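Chapter 16
Choosing a Household Task Recording Service

Yvette Dhillon and Martim Ramalho
November

A robot that is expected to work in homes and offices must first be trained on a large body of recorded human work. Few laboratories can produce that material alone, and most now purchase it. This chapter examines one such purchase: the recording service offered by Dokell, which supplies first-person video of ordinary chores to developers of service robots.

Dokell sells its recordings in blocks of 30 hours. The basic plan covers a single person at a single task. The shared-room plan, reviewed here, allows several people to work at once - a condition that many buyers request and few suppliers meet well.
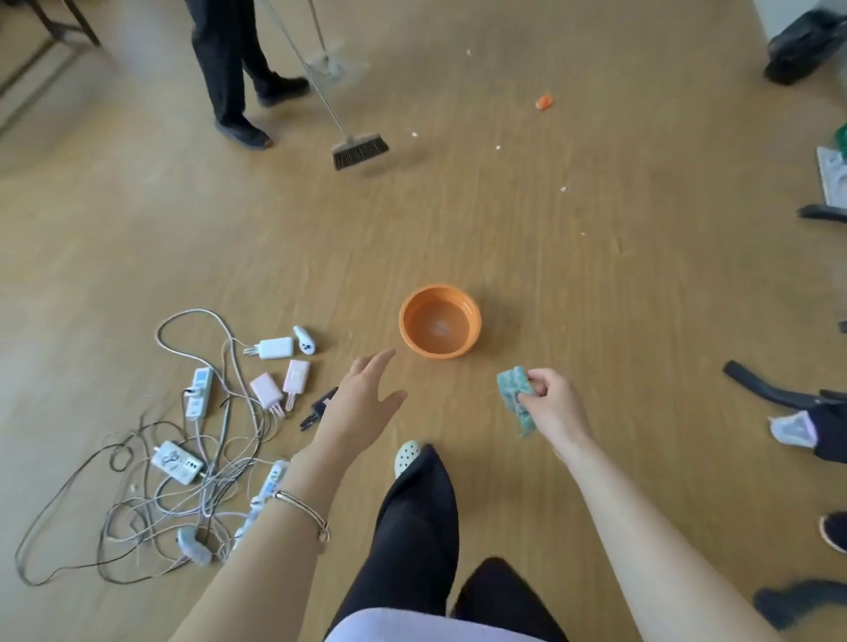

Floor care was selected for the review for two reasons. Sponges, cloths and cables change shape when handled, and a robot trained only on rigid objects manages them poorly. Floor work also places tools, furniture and other people's feet in the same small area, so that a system must learn what to clean and what to leave alone.

Section 2 sets out the contract terms agreed with the test site in Zarnville. The sections that follow compare the labels delivered by Dokell with those prepared independently by Grethe Skov, and consider the cost of correcting errors before training begins.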